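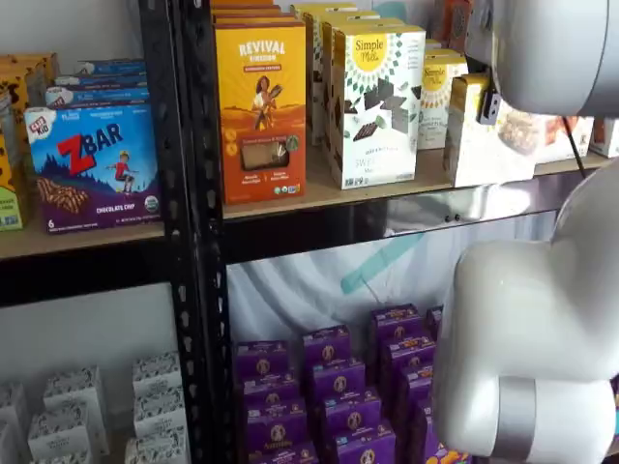
Clollano Vatex 2 Turntable

Belt drive, two speeds, built-in phono stage, walnut or black

If you grew up with a record player in the house, you already know the little ritual. You slide the sleeve out, tip the record into your hand, set it on the platter and lower the needle, and then you sit down for twenty minutes or so because there's nothing to skip and nothing to scroll. We've been selling turntables for a good long while now, and the Vatex 2 is the one we keep bringing home ourselves (three of us on the shop floor own one, and Ntombi Xaba in our repair room has it in both finishes, which we tease her about).

It's a belt-drive deck with a heavy platter, a straight tonearm and a cartridge already fitted and aligned at the factory. You do have to set the counterweight yourself, but the booklet in the box walks you through it with nice clear drawings, and if you'd like us to do it for you before it ships, just say so in the order notes and we'll take care of it at no charge.

How it sounds

Warm is the word everybody uses about records, and we try not to lean on it too much, so let us tell you what we played. Tomás Conneely brought in a stack of old live albums, mostly loud ones, the kind where the guitars can turn to mush on a cheap player. On the Vatex 2 the rhythm guitar stayed over on its own side and the bass drum had a proper thump to it, even with the volume up far enough that the bookstore next door came to ask what was on! Then we went the other way and put on a solo piano record, because piano is where a wobbly motor gives itself away. Long held notes stayed steady from start to finish, and we listened to the whole second side with our coats on after closing.

It isn't the last word in detail. If you've got a separate phono preamp and speakers that cost more than your couch, you'll probably want to look at the Wutilberg deck instead, and Damián Ibarra will happily talk your ear off about that one. For a first serious turntable, though, or for getting back into records after years of boxes in the garage, we think you'd have to spend quite a bit more to hear a real difference.

Hooking it up

There's a small switch on the back marked Phono and Line. If your receiver or amplifier has a phono input, use Phono. If it doesn't, or if you're plugging into powered speakers, use Line and you're all set. If things sound faint and thin, or terribly loud and fuzzy, it's nearly always that switch, so check it before you call us (we don't mind if you call us anyway).

Put it on something level and solid. A bouncy floor will make any needle jump, and a shelf on the same cabinet as your speakers isn't much better. The feet unscrew a little so you can even things out.

What's in the box

Turntable and platter
Felt mat
Drive belt, plus one spare
Cartridge and stylus, fitted
Counterweight
Adapter for 45s with the big hole
Hinged dust cover
RCA cable with ground wire
Power supply
Setup booklet

The details

Speeds: 33 1/3 and 45 rpm, changed with the knob at front left
Drive: belt
Output: phono or line, switchable
Finish: walnut veneer or satin black
Cartridge: moving magnet, stylus replaceable by hand
Warranty: 2 years, parts and labor

A few things people ask us

Will it play my old 78s? No, sorry, it won't turn that fast and the stylus is the wrong shape for them.

Can I change the cartridge later on? Yes, it's a standard half-inch mount. Plenty of our customers move up to the Halonen cartridge after a year or so, and we'll fit it in the shop if you bring the deck by.

Does it have Bluetooth? It doesn't. You can plug a small transmitter into the line output if you want to use wireless speakers, and we carry one that works fine.

Is it automatic? No, you lift the arm yourself at the end of the side. If you tend to doze off on the sofa, ask us about the clip-on arm lifter.

From customers

"Bought this for my dad's birthday and he has called me every night since to tell me what he's listening to. Setup took us half an hour, most of it finding his reading glasses." Dayana Zepeda

"Good deck, very quiet between songs. I wish the dust cover stayed open at more than one angle. The spare belt was a nice surprise." Maximiliano Tejada

Ordering

We ship in the maker's double carton. Please hang on to it if you have the closet space, as it's by far the safest way to move house with a turntable. Walnut is in stock now, and black usually follows within 20 days of your order. Spare belts and replacement styluses are on the accessories page, along with sleeves in packs of 50.

Page last updated 2023-07-25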